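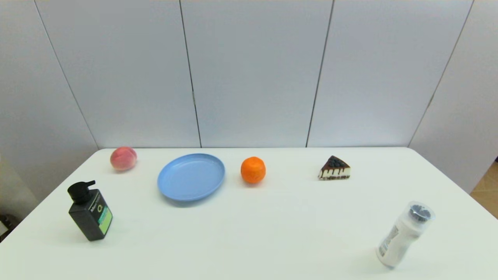 Fruit, a plate and a slice of cheesecake on a white table

Peaches stay hard for days, then go mealy. What am I doing wrong?

Posted in Kitchen & Pantry, June

I buy a bag of peaches most weeks in summer. They are hard when I get them, so I leave them out in a bowl with whatever other fruit we have. After a few days some are still hard and the others have gone soft but dry and woolly inside, with no juice. Last week I threw out 8 of them. I have tried the fridge too and it seemed worse. My kitchen runs warm in the afternoon if that matters. Is it the peaches or is it me?
Drakex

Kieran Staniforth
Probably a bit of both. The dry, woolly texture is usually chilling injury. It happens when peaches that aren't ripe yet are held at ordinary fridge temperature, and it may have happened on the truck or at the store before you ever bought them. You can't fix that at home.

What you can control is the ripening. Keep them out of the fridge until they give a little near the stem and smell like peaches. Set them stem side down in one layer, not piled in a bowl. A closed paper bag speeds things up by holding in the ethylene the fruit gives off. Check them every morning. Once they are ripe, eat them or move them to the fridge, where they will keep for a few more days.

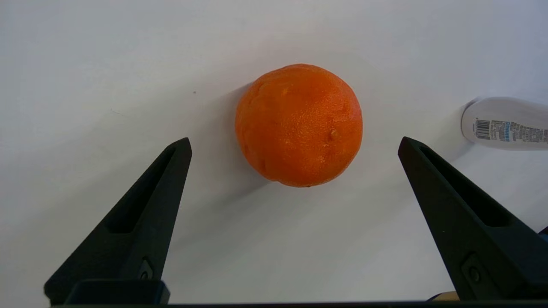

Citrus is different. It does not get any sweeter after it is picked, so there is nothing to gain by waiting on it. It also gives off very little ethylene, so having it in the same bowl won't do much for your peaches. A banana or an apple will.

When you shop, look at the background color and ignore the red. The part that isn't blushed should be yellow or cream. If it is green, the peach was picked too early and may soften but won't taste like much.

Gundimel
agree with the paper bag. do not use plastic, mine got moldy. if they turn out mealy just cook them, I do a cobbler at 375 and you can't tell

Brophy
I gave up and buy canned.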